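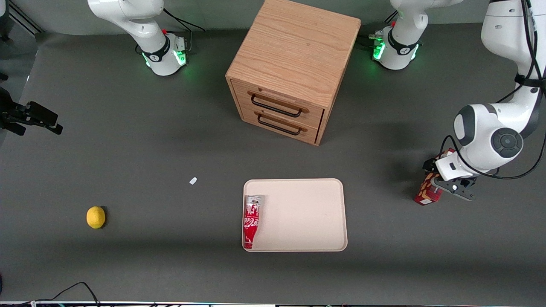 Cellule bimanuelle de table Wekow B2
Référence : WK-196-B2
Catégorie : Postes de manipulation > Cellules à deux bras

Présentation

La Wekow B2 réunit deux bras à embase fixe sur un plateau gris commun. Elle est livrée assemblée et câblée. La présente page décrit la mise en place de la cellule, son entretien courant et le remplacement des pièces d'usure. Pour le choix des outils, se reporter à la page Préhenseurs.

Composition

Deux bras blancs, embases à bandeau noir et voyants d'état
Préhenseur à deux doigts avec bride blanche
Plateau gris
Faisceaux de câbles noirs, embase et outil
Jeu de cales et clé dynamométrique Mavard
Armoire de commande séparée, à placer sous le plateau ou à l'arrière

Mise en place

Poser le plateau sur un châssis rigide et le mettre à niveau avant de serrer les embases. Le défaut de planéité admis est de 3 mm sur la longueur totale. Les embases se fixent près du bord arrière ; les bras travaillent vers l'opérateur.

Serrer les vis en croix, en deux passes. Raccorder ensuite le câble d'embase, puis le bornier latéral. Ne jamais brancher ou débrancher le bornier sous tension.

À la mise sous tension, attendre que les voyants des deux embases soient verts. Un voyant orange fixe signale une prise d'origine manquante. Un voyant rouge signale un défaut de frein ou un arrêt d'urgence non réarmé ; le code est affiché sur le pupitre.

Cheminement des câbles

Les câbles d'outil longent l'extérieur du bras et forment une boucle libre avant le préhenseur. Cette boucle doit permettre la rotation complète du poignet sans traction sur le connecteur. Contrôle : amener le poignet à ses deux butées en vitesse réduite, bras levé, et vérifier que la gaine ne touche ni les doigts ni l'objet saisi. Remplacer tout collier qui glisse.

Essai de prise

L'essai se fait avec des objets courants, de formes différentes : une boîte, une bouteille, un fruit, un meuble à tiroirs pour la traction sur poignée. Un bac à rebord sert de zone de dépose. Saisir la boîte, la lever, l'incliner, maintenir dix secondes. En cas de glissement, nettoyer les patins avant de modifier l'effort de serrage. Dégager le plateau de tout débris avant l'étalonnage.

Entretien

Chaque jour : essuyer le plateau et les doigts avec un chiffon non pelucheux. Pas de solvant sur les patins.
Toutes les 1000 heures : contrôle du couple des vis d'embase, jeu du poignet, état des gaines, serrage de la bride.
Chaque année, en juin pour les contrats Plunerau : contrôle des freins et relevé des origines.

Remplacement des doigts

1. Amener le bras en position de service et couper l'alimentation de l'outil.
2. Déposer les deux vis de chaque doigt.
3. Nettoyer la portée, monter les doigts neufs sans graisse.
4. Serrer, rétablir l'alimentation, lancer le cycle d'ouverture et de fermeture.
5. Refaire l'étalonnage d'ouverture. Sans cette opération, le défaut 3611 apparaît à la première prise.

Pièces détachées

Paire de doigts avec patins : WK-196-D
Faisceau outil : WK-196-F
Bornier d'embase : WK-196-N
Capuchon de poignet : WK-196-C

Réparation

Les interventions sur freins et réducteurs sont réservées à l'atelier Thaweesak. Retourner le bras complet avec son embase, axes bloqués, dans l'emballage d'origine. Joindre le journal de défauts exporté depuis le pupitre.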